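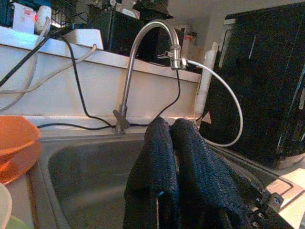
Gripper fingers over the sink in the Pilteo kitchen.

Dishes: where things stand

Readers keep asking when a machine will do the washing up. The short answer for this winter is that it can do parts of it, slowly, with a person in the room. The longer answer comes from Yetunde Effiong, who runs the kitchen trials at Pilteo and sent us her notes on Tue 11 December.

Her group has spent the time since September on one job: getting used bowls, plates and spoons from the counter into the sink, washing them, and setting them aside. They picked it because every home has it and every home does it a little differently. Loading a dishwasher was the other candidate, but the racks vary so much from one brand to the next that they left it for next year.

In the last round of trials the arms were given 47 items. They got 14 of them all the way from counter to finished without help. Most of the rest were picked up and moved correctly and then went wrong at the washing stage, usually because a patch of dried food was left behind. Effiong counts those as failures. "If I have to wash it again, it wasn't washed," she writes.

Bowls are the easiest thing to lift. A gripper can take one by the rim with one finger inside and one outside, and a small error in position doesn't matter much. Flat plates are harder. A plate lying flat on a counter gives the fingers very little to get under, so the arm has to slide it to the edge first and take it from there.
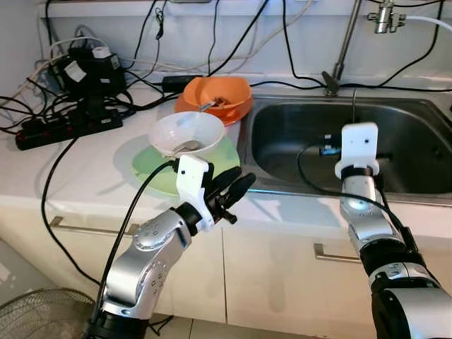 Spoons are worse than plates. A spoon inside a bowl moves when the bowl moves, and it has to come out before the bowl can be scrubbed. The handle is thin and shiny, and steel against steel is difficult for a camera to sort out. The group now has the arms take the spoon first every time, which costs time but has cut down on drops.

Speed is the other sore point. A single bowl takes 6 minutes from start to finish. A person doing the same sink would be done and drying their hands. Effiong thinks the time can come down by half without new hardware, mostly by letting the second arm start its move before the first has finished.

Water has caused fewer problems than expected. Turning a lever handle was learned early and works well. Knowing when a surface is clean is still the open question, and cameras alone don't settle it, as a thin film of grease is hard to see from any angle.

The next round adds glasses and a pan, and moves to a second kitchen at Seltitz with a different sink and faucet. If the results hold up there, 3 more kitchens will follow. We'll print the numbers from Seltitz when we have them, including the breakages.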